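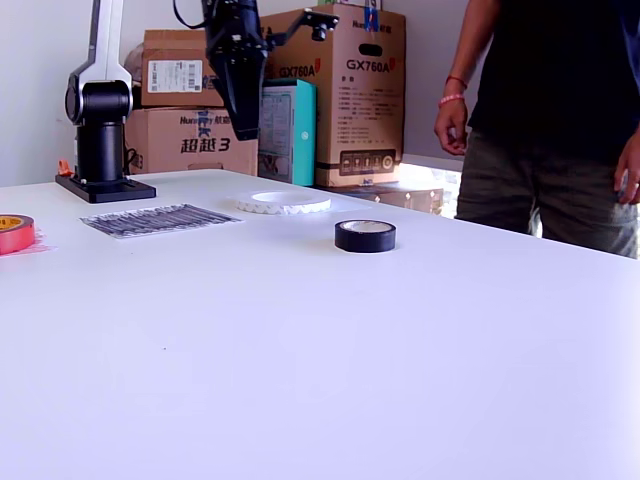

**Materials and Fasteners, Unit 7: Adhesive Tapes**
Fornthorpe Technical Center, handout for the January group, revised February 2, 2025

Read this before the bench session. Bring the Wostach workbook and something to write with.

## What a tape is made of

Most tapes have two main parts, a backing and an adhesive. The backing is the strip you see and handle. It can be vinyl, paper, cloth, or a plastic film. The adhesive is usually rubber or acrylic. Rubber grabs fast and costs less. Acrylic takes longer to reach full strength but holds up better in heat and sunlight.

The core is the ring in the middle. It doesn't affect how the tape sticks, but check that it fits before you load a dispenser.

## Electrical tape

Vinyl electrical tape stretches, and that stretch is what makes a tight wrap. Pull it enough to narrow the strip a little, overlap each turn by half its width, and lay the last turn down with no tension — a stretched end will lift later.

Black is the everyday color. Other colors are used for marking, and the meaning depends on the local code and the job. Don't assume that red tape on a wire means the same thing in two different buildings.

Vinyl tape is not a substitute for a proper connector. Look for the voltage and temperature ratings on the packaging, and leave a roll on the shelf if you can't find them.

## Surface preparation

Dust and oil cause more failures than bad tape. Wipe the surface, let it dry, and press the tape down firmly from one end to the other. Cold surfaces are a problem too. In this course we apply test strips at 70 degrees Fahrenheit so that results can be compared.

## Storage

Lay rolls flat on their sides. A roll left standing on its edge can go out of round. Keep them out of direct sun and away from heaters. If adhesive has oozed from the side of a roll, don't use that roll for graded work.

## Bench work

Session is in room 405. Work in pairs.

1. Cut three strips from each roll you are given.
2. Apply them to the Haugland test panel and label each one.
3. Hang the Lenex weight, 1,000 grams, from the free end.
4. Write down the time when each strip lets go.

Peel the panels clean when you finish. Leftover adhesive comes off with rubbing alcohol — use the cloths by the sink. Workbook pages are due at the start of Unit 8.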